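Help us catch the missed stops: fault-spotters wanted for our typing robot

Posted Oct 31, 2020 by Marloes Aerts

Hi all! I run the keyboard bench at Kutley, and we've got a fault I can't shake. Our arm is supposed to ease off the moment a key bottoms out. Mostly it does. But 14 times in our last set of runs the stop signal came in late and the hand kept pushing (no one hurt, one very sad Enter key). So I'm looking for people to come and help us pin it down in November.
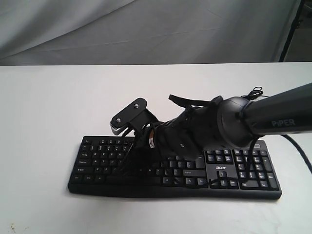 The arm and hand at the keyboard.

What you'd be doing: sitting at the operator desk with me or Edivaldo Frota, calling out key names, watching the force readout and writing down anything that looks off. Sessions last 2 hours, and we need 15 people. You don't have to know robots at all! If you can read a keyboard upside down and you aren't shy about yelling "stop," you're hired.
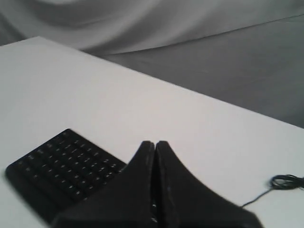
Now, safety, because people ask. We've cut the speed way down, everybody gets their own stop button, and hands stay off the table whenever the power's on. Ching-wen Tsang goes through all of it with you before you start. My own hunch is a bad connection somewhere, while Ching-wen blames the software (we have a lunch riding on it).

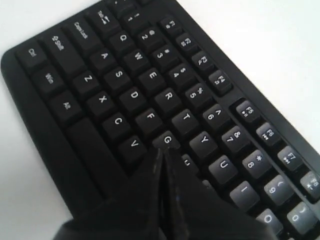 I'd especially love to have some touch typists, as the late stops seem to cluster on the home row and I want people who notice a wrong letter without thinking about it. You must be 17 or older, and under 18 we need a parent's signature. We pay for your time and your bus fare, and there's coffee.

To sign up, leave a note for me at the Kutley front desk with your name and the hours you're free.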